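Section 4: Running a sandwich shift with the two-arm bench

Read this section before your first shift on the bench. It assumes the installers have been and gone, the mains light is green, and you have stopped calling it "the new lad". Staff moving over from the hand line at Kalniņš Catering should also read section 2, which covers what happens to the old rota.

4.1 What is still your job

The bench builds the sandwich. You load it, watch it, clean it and decide when it has made a mess of things. Your sheet used to say "Assembler". From June it says "Bench Minder", at the same grade, and the Zomivano payroll screen will catch up when it feels like it.

4.2 Loading

1. Wipe the table and fit both clear dividers.
2. Put the tray between them, long side running away from you.
3. Place the salad tub at the far end, purple cabbage on the left, lettuce on the right. Swapping them will not stop the bench. It will simply build 100 sandwiches with confidence and the wrong leaf.
4. Stand the tomato slices on edge against the left divider.
5. Stand the whole bun and the dark meat slices on the right, bun further away, meat nearer.
6. Step back and press START on the Furkico panel.

Note: A bun that leans will be picked up leaning.

Caution: Keep hands and sleeves outside the dividers while the panel shows RUN. The bench is not cross with you, but it does not know you are there either.

Loaded stations and builds under way:
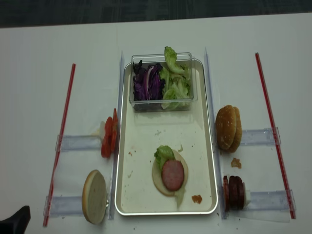
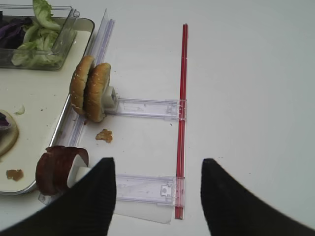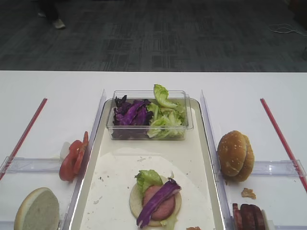
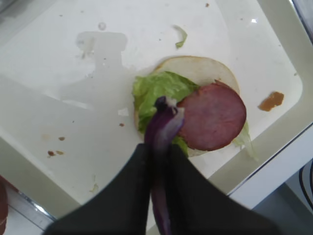

Written by the Bench Training Lead, Breltari Kitchen Systems
Guide ref. 2691

4.3 Minding the build

1. Watch the first sandwich all the way through, however dull. Most loading mistakes show up in it.
2. Check that the lettuce and the round pink slice both sit on the bottom bun. A ruffle of leaf over the side is fine. Half a leaf on the tray is a matter of taste, and the customer's taste counts.
3. If a strip of anything purple lands across the top at an angle, leave it. Straightening it by hand means pressing PAUSE, and the strip was never going to be straight when you did it either.
4. If a finger closes on nothing twice running, press PAUSE and look at the tub. It is usually low.

Note: Crumbs on the tray do not affect picking. They do affect the hygiene inspector, so see 4.4.

4.4 Between batches

1. Press STOP and wait for the panel to show SAFE.
2. Lift the tray out and wash it. Sweep up the table crumbs, including the ones beside the dividers.
3. Wipe the black fingers with the blue cloth only. The green cloth leaves fluff, and fluff is code 11.
4. Enter your reject count on the panel. Be truthful. The old line had rejects too, but we ate them.

4.5 Breaks and handover

The bench does not take breaks. You do, and they are the same length as before. Press STOP before you leave; a bench running by itself raises code 296, which rings in the office and goes on ringing.

At handover, tell the next minder what is low, what is sticking and which code you last cleared. Thursday's late shift also changes the finger pads, following the steps in section 5.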